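Grolleck Count Data

Results from local council elections in the Grolleck district, ward by ward and candidate by candidate, in plain CSV files. If you've ever tried to copy vote totals out of a scanned notice, you'll know why we're so pleased to have this finished!

What's in it

The set covers 62 wards and 1,683 candidates. Each row is one candidate in one ward, with the party as printed on the ballot paper, the votes received and whether they won a seat. Spoiled papers are in a separate file, spoiled.csv, with the reason given wherever the returning officer listed one.

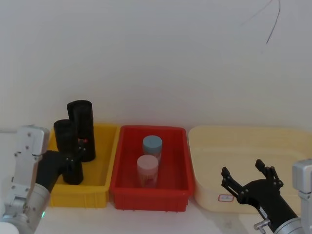

Where it comes from

Most of the figures were typed in from the declaration notices pinned up after each count. The Hourani and Drundis wards publish spreadsheets (lovely ones, with proper headings), so those were loaded straight in. Every total was then checked against the turnout figure for the ward, and around 80 rows needed a second look. Fixes are logged in changes.txt.

Known gaps

Nullonetti ward was uncontested, so it has a candidate but no votes. The votes column is blank there and should be read as missing, never as zero.
Boundary changes in May split two Drundis wards. The old codes are kept in old_code.

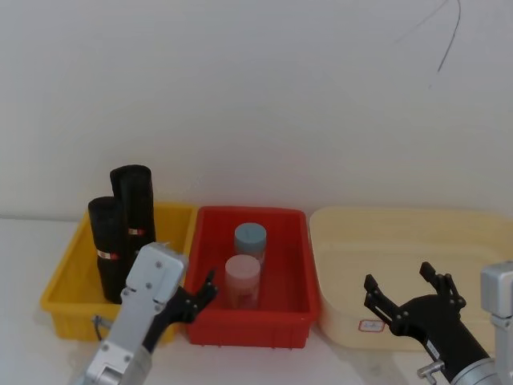 Using the files

Start with wards.csv and join on ward_code. Everything is UTF-8 and opens happily in any spreadsheet. Please share and reuse it as you like, and do send corrections, we love getting them!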